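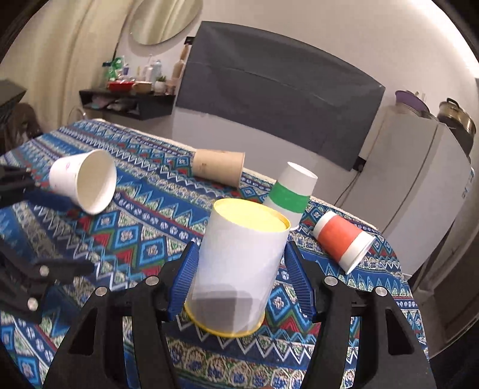 Paper cups are the one thing we never seem to have in a single style by the end of a season. We buy a sleeve, use most of it, and the leftovers go into the same box as last year's leftovers. The table in April had a good mix out: white with a green band, orange and white, plain brown kraft, and the white one with yellow rims, over the blue patterned cloth with the zigzags and little flowers. Most were on their sides by then, and the green-banded one was upside down, the way I like them to be stored.

This page covers the cups and the cloth from our spring tea table at Ballamum, with a few notes for anyone setting one up at home or in a hall.

The yellow-rimmed cups
These came in a sleeve of 80 from Nulex. The yellow goes around the top and again around the base, so they are easy to find in the box. Good for juice and cold tea. For hot drinks we put one inside another.

The green band
Left over from the year before. Oduor Mrema bought these for a birthday and brought over what remained, 20 or so. They stack well with the yellow ones, but they pull apart more easily if you keep the two kinds separate.

Kraft
The brown cups have darker specks in the paper. People tend to pick them for coffee. They are from Cardoso and cost a little more than the white ones.

Orange and white
Bright enough to find on the grass after a picnic. We use these for the children's end of the table – and for pencils when the drinks are done.

The cloth
Triangles in rows, diamonds and small flowers, mostly blue with some red, green and yellow. Nour Hattar found it at the Nosent market and hemmed the short ends herself. It hangs over the edge of our folding table with enough to spare that we don't clip it. Cold wash, line dry. Two washes so far and the colors are the same.

Sorting and packing
Used cups go in the bag at the end of the table. Clean ones get stacked by color, 6 to a stack, and stored rim down in the long box. The cloth is folded last and goes on top.

More pictures from the summer table will be added when we have them.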